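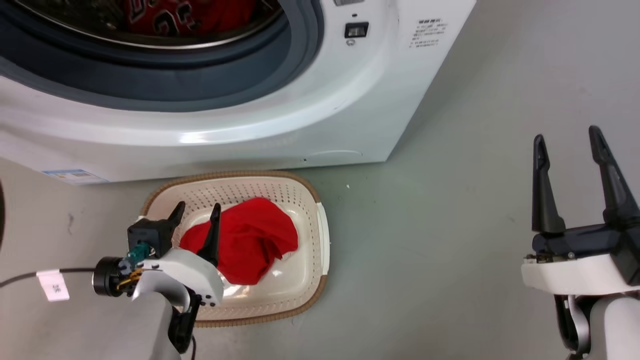

Saturday is wash day here and has been since we moved to Skeltside. I used to run a load whenever the hamper got full, which meant something was always sitting damp in the drum. Now it all goes through in one morning and I'm usually finished by lunch.

The jerseys go last. They're the fussiest thing we own. Mine is the red one with the black and white numbers, and I wear it to the pickup game on Thursdays, so it gets washed a lot for a shirt that isn't everyday wear. I turn it inside out before it goes in and use cold water. No fabric softener. I ruined an older one with softener and a hot dryer. The numbers went tacky and then cracked, and I ended up using it to wash the car.

Saranya Lobo, who plays on the other team most weeks, washes hers by hand in the sink. I tried that for a month and gave up. The short cold cycle does the same job as far as I can tell, and it takes 19 minutes.

I also stopped carrying clothes across the room in my arms. I dropped socks every time. The basket goes on the floor right in front of the washer, under the door, and everything comes straight down into it. 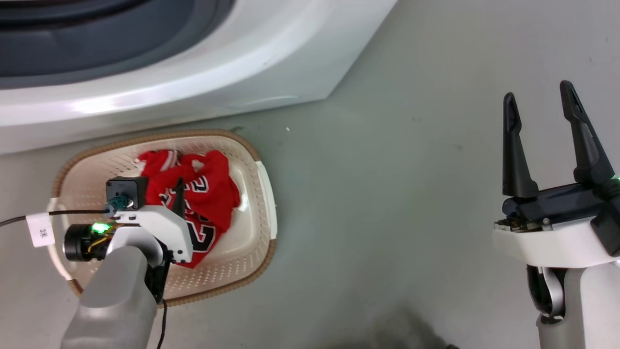 I've had three baskets in the past few years and I like this one best. It has holes all over, so air gets to whatever is in there if I don't get to the line right away. The first was a tall hamper that tipped over. The second was a cloth one with wire in the rim, and it started to smell by the second summer. This one I bought at the housewares place in Mernodport for 13 dollars, and it rinses out in the tub.

From the basket the jersey goes on a plastic hanger on the back porch, out of direct sun. It takes nearly two hours in June and most of the day in winter. I don't iron it.

The only other thing I do on Saturdays is wipe the rubber seal around the door with an old rag, then leave the door open until evening. Cayetano Goicoechea next door told me to do that after he had to replace his seal. I haven't had a musty load since the spring. Next week I need to do the bath mats, and I've been putting those off.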